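Biklow Forum > Software > Perception and control

Thread: Gripper width signal lags the wrist video, policy closes late on small round objects

kestrel_pid
10 July 2020

Looking for a second opinion on a time alignment problem before I change the loader.

Setup: two hand-held grippers, one wrist camera on each, used for fruit handling on a table. Layug does the recording, Verau does the training and rollout. Wrist pose comes from visual odometry, finger width is read from the same wrist video by a small regression model. Both streams go to disk with their own timestamps. The loader resamples everything to a common clock and cuts it into action chunks.

The policy trained on this reaches well. The approach is smooth and the fingers end up on either side of the object. Then it waits, and closes after the wrist has already started to lift. Oranges mostly survive this. Plums and cherry tomatoes get left on the cloth.

I plotted finger width against pose for one of the approach segments and the width trace sits behind the pose by a constant amount.

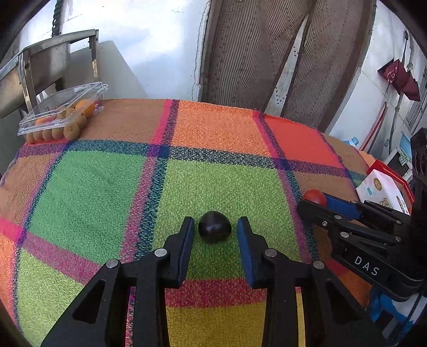 The offset doesn't depend on object size or on which arm is moving. It does change between recording sessions, which makes me think it is set once at startup and then carried through. I have 223 episodes in the current set and I would like to avoid recording them again.

Questions for anyone on the Layug recorder: is the width timestamp taken when the frame is exposed or when the regression finishes? And does the loader in Verau assume one or the other?

mudflat
Reply 1

When the regression finishes. This changed in the May release. Before that, the width message copied the header of the frame it was computed from. Now it gets stamped on publish. There is a line about it in the changelog under "message cleanup", easy to miss.

Verau assumes exposure time for everything. It has no per-stream latency field in the default config.

kestrel_pid
Reply 2

That would do it. It also fits with the change between sessions, as the regression runs on whatever machine is free.

Is there a clean fix on the loader side, or do I patch the recorder and convert the old files?

tannery_road
Reply 3

I wouldn't patch anything yet. A late timestamp explains a constant lag in the plot. It doesn't fully explain the policy closing during lift. If the chunk length is long compared with the lag, the model should still learn to close before the lift, only by a smaller margin. What are your chunk length and your execution horizon?

My bet is that you execute too much of each chunk before replanning. The gripper command is then decided when the fruit is still far from the pads, and the width channel is the one that suffers.

kestrel_pid
Reply 4

Chunk covers 600 ms, and I execute the first 300 ms before replanning. Inference runs in parallel with execution, so the new chunk is already a little old when it starts.

I ran the check mudflat suggested by message. Took the raw frames, found the first one with pad contact by eye, and compared it with the point where the width trace goes flat.

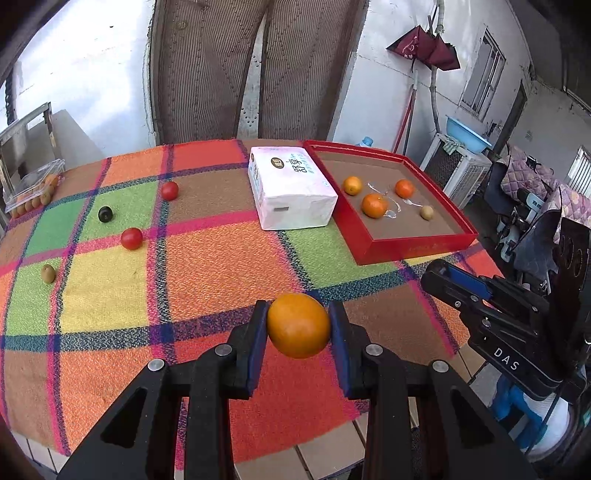
Right-hand and center views share one clock. Orange held between the pads, just above the cloth.

In every clip I went through, the trace flattens late. So the timestamp error is real. Whether it is the whole story I can't say yet.

mudflat
Reply 5

Use the frame index and not the time. The width message still carries the index of its source frame, so you can look up the exposure time from the video log and overwrite the stamp in the loader. No need to re-record, and no need to estimate the lag by cross-correlation. Cross-correlation is a bad idea here anyway - pose and width are only loosely coupled, and you will fit noise on the segments where the hand hovers.

tannery_road
Reply 6

Agreed on the lookup, with one warning. Check for dropped frames first. If the encoder drops a frame and the index counter lives after the encoder, your index will be off by one from there to the end of the episode. Prelach had this problem in its bag converter and it took a long time to find.

I still disagree that this is mainly a data problem. Mixed training sets with good and bad stamps usually give a hesitant gripper, one that half closes and opens again. A consistently late close looks like rollout latency to me. Measure the delay from the command to finger motion on the real arm and shift the executed chunk by that amount.

kestrel_pid
Reply 7

All my episodes are from after the May release, so the set isn't mixed. Every one of them has the late stamp, only by a different amount per session.

Wrote the lookup tonight. It rejects any episode where the index jumps, and falls back to nothing - I would sooner lose an episode than guess. The replay tool now shows the corrected width beside the old one, and with the fingers open over bare cloth the two traces agree, as they should when nothing moves.

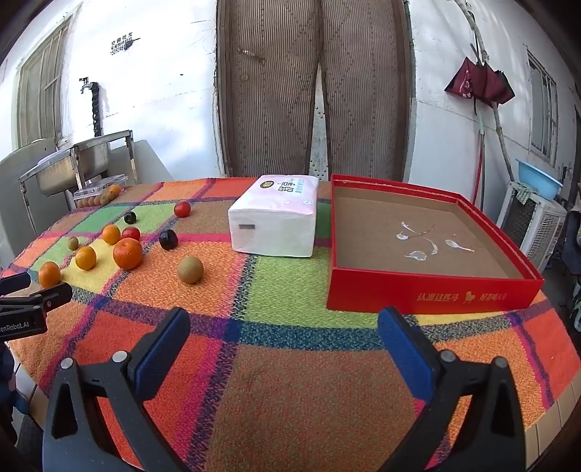 mudflat says the open-hand comparison proves very little, and that the segments worth checking are the fast closes. Any constant signal will match itself under any shift.

kestrel_pid
Reply 8

Fair. I reran it on the fast closes only. Corrected width now goes flat on the contact frame or on the one after it. The old trace is late in all of them.

Training again with the corrected loader and nothing else changed. Seed is 2024 for both runs, same chunk length, same horizon. After that I will do tannery_road's measurement and shift the chunk as a separate run, so the two effects don't get mixed up.

tannery_road
Reply 9

Good plan. Log the age of each chunk at the moment execution starts. If that number moves around during a rollout, a fixed shift will only fix the average, and you will need to index into the chunk by wall clock.

mudflat
Reply 10

Opened an issue on the Layug tracker asking for both stamps in the message, exposure and publish. Please attach one of your session plots there if you can share it.

kestrel_pid
Reply 11

Attached two, one from each machine. Will post the rollout results in this thread when both runs are done.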